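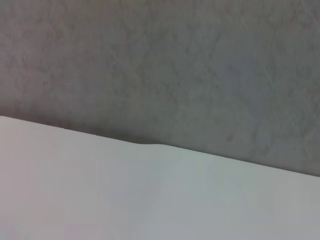
Mottled gray, smooth off-white

Maureen Halvey has named 90 grays and says she would happily never meet another. For eleven years she was the person at Rumlow Paints who decided what the cans were called, and she left in July with a cake whose icing, she noticed, was a discontinued beige.

"People think you look at the color and a word floats up," she says. "You look at the color, you think of a word, and then Legal tells you a candle company has it."

Rumlow's full catalog ran to 1726 shades when she left. She is quick to point out that the customer buys white. The rest of the book exists so that the customer can feel she considered something else first.

Halvey came to the job sideways. She had been writing the back labels for Borniler, a maker of wood stain, where the creative high point was the phrase "ventilate well." A manager there moved to Rumlow and took her along on the theory that anyone who could make stain sound tolerable could do something with taupe.

Her first assignment was a list of 600 names to be delivered before any colors had been chosen. "They matched them up later," she says. "I wrote Harbor Morning thinking of a soft blue. It went on a brown. It sold very well, so what do I know." 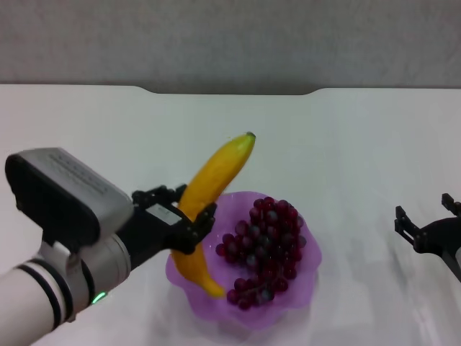

Ívar Kjærgaard
Contributing writer, Homes and Interiors
21/08/2020

There are rules, most of them learned the hard way. Food names sell kitchens and sink bathrooms. Weather is safe as long as it's mild. Nothing can sound like a medical result, which cost her a perfectly good pink. Yellow is the worst family to work in, she says, as every decent word for it has been taken since before she was born and the rest are kinds of mustard.

And gray? She puts down her coffee. "Gray was ten years of my life. You can have Stone, Fog, Pebble, Dove, Slate. After that you're naming them after towns."

She did name them after towns. Plorka, a cool gray with a bit of green in it, honors a place she passed through on a bus and didn't get off at. A reader from there wrote to ask whether it was meant as a compliment. Halvey wrote back that it was one of the warmer ones. It isn't.

I ask what color her own living room is. She looks at me for a while.

"It's whatever the last people left," she says. "I've got the chart out – it's been on the sofa since Easter. My husband likes Dlamini Sand. I told him I can't live with it, I remember the meeting."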